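Joyce Wanyama
A thread on storage units, from a person who rented one "for a month or two"

1/ The unit is empty as of this morning. I turned in the padlock and the man at the desk asked if I wanted to leave a review. I'd like to leave several.

2/ Background: we moved to Raredville in January from a place with an attic to a place with a hatch in the ceiling. The listing called the hatch "attic access." You can access it. There's insulation and one wire coat hanger.

3/ So the attic stuff went to Bostirex Self Storage, out past the tire place. First month was a dollar. I have a master's degree and I thought, wow, a dollar.

4/ After the dollar it was more than a dollar. Then there was the required insurance, then the admin fee, then a "rate adjustment" in a very cheerful email with a picture of a sunrise.

5/ Total spent: $1,260. I added it up in the parking lot with the engine running so I'd have a way to leave.

6/ What was being protected at that price: 48 boxes, a rug, a crib our youngest outgrew during the last administration of my optimism, and a treadmill whose only mileage is on trucks.

7/ Someone will say "but you needed the space." I went to the unit four times. Twice to add things. Once because I thought I'd left my glasses there. (They were in the car.)

8/ I also tried the Viritz app, where you photograph everything you own and it makes you a tidy catalog. I got as far as the second box. The app sent me a badge for consistency.

9/ Anyway, clearing out. My husband's uncle Elibariki Rashidi came to help. He has moved countries twice with two suitcases each time, and he opened a box marked CABLES and looked at me for a while.

10/ He held up a phone charger. "For which phone?" Reader, I did not know for which phone.

11/ Box labels in my own handwriting, in order of usefulness:
KITCHEN
KITCHEN 2
MISC
MISC IMPORTANT
DO NOT STACK (stacked)
?

12/ MISC IMPORTANT had the warranty for a toaster, a bag of foreign coins, and a birthday candle shaped like a 7. We do have a child who'll be seven at some point, so I kept it. This is how it starts again.

13/ Rule that worked for us: if you open the box and you're surprised, it goes. Surprise means you lived without it fine.

14/ Rule that did not work for us: "does it make me feel something." Everything made me feel something. Mostly tired. The treadmill made me feel judged.

15/ Paper is the worst. I had every electric bill from two apartments ago. I shredded for an entire evening and the shredder overheated and had to rest, and I envied it.

16/ A few practical notes, since people keep messaging me like I'm an expert:
- donation places close their drop-off earlier than they close the store
- nobody wants your encyclopedia, call first anyway
- read the move-out notice rules or you'll buy another month

17/ We bought another month.

18/ Selling stuff online is its own hobby. I listed the rug for $65. First message: "is this available." Yes. Second message, same person: "is it a rug."

19/ Final rug price was $20 and I helped carry it to her van. She was lovely. She told me she was putting it in storage.

20/ I said nothing. It's a journey each of us has to take.

21/ The crib went to Makokha Thrift on Elm, where the lady at the counter checked every slat, wrote "good crib" on a tag, and gave me a receipt I immediately put in a drawer. I can't be helped.

22/ The treadmill was harder. Free, curb, sign with an arrow. It sat through two rainy nights. Someone took the sign.

23/ Eventually two teenagers wheeled it off with a skateboard under one end. I've never rooted so hard for anybody.

24/ Several of you asked what the stuff was worth altogether. My husband guessed $4,000 going in, and he was counting the encyclopedia. We cleared $90 and a tax form.

25/ And some asked if I cried. Only at the baby clothes, and only until I found the sweater with the permanent mashed carrot, which brought me right back.

26/ What came home with us fits under the bed, apart from the photo albums, which are on the kitchen table where they'll remain until we need the table. So, Thanksgiving.

27/ The remaining question is where sweaters go when there's no box marked SWEATERS. My mother's view is that a family needs one decent chest of drawers per person and everything else is hiding. She has three in the hallway alone, so take that as you like.

28/ I'm leaning low. Tall ones collect things on top that I can't see, and what I can't see I end up paying rent on. Low ones collect a lamp and some mail. I can live with mail.

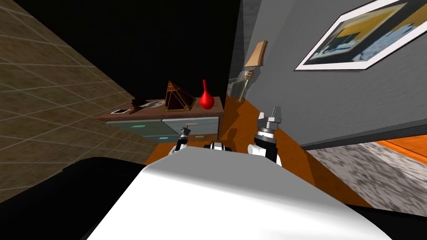
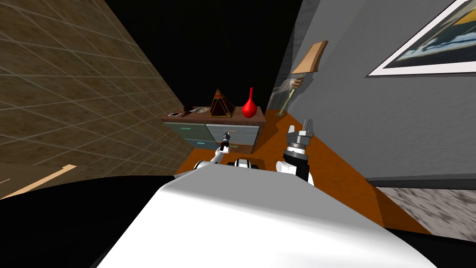 Low dresser, two looks at it.

29/ Drawer advice welcome. My one firm position is that socks go on top. Elibariki says underwear. We've agreed not to discuss it at dinner.

30/ Bostirex has emailed to say they miss me. My first month back would be a dollar.

31/ I've blocked them. I'm telling you so there are witnesses.

212 likes · 37 replies · 19 shares

Last updated November 2019
Contact · © Joyce Wanyama · Back to top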